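Two arms, one table and a lot of checking

Trenell's sales sheet says its folding cell needs little looking after. The technician who keeps one going at Dunance laughs at that. "Little compared with what?" she asks. She goes over the fingers and their mounting plates every Wednesday, and says a worn pad shows up first in how it holds soft cloth.
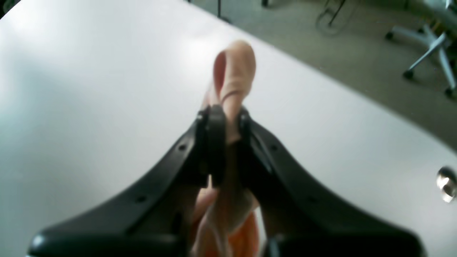 Kragh, which supplies the pads, told her by email that they should last 70 shifts. She has yet to see it. "I change them at four if they slip."

Cables worry her more. Each arm drags its own, and she wants slack at every joint – "but loops catch". After any change she runs both grippers on one garment, slowly, and watches the pull between them.
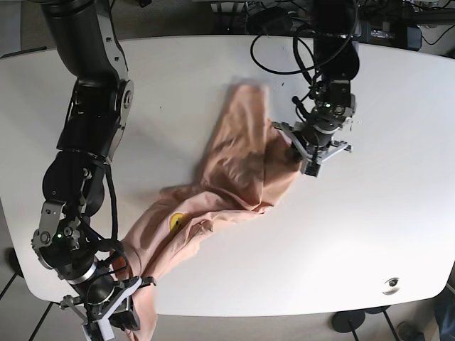
Liltusov's view is that the check could be automated within months. She has heard that before, and still keeps three spare pads in her drawer.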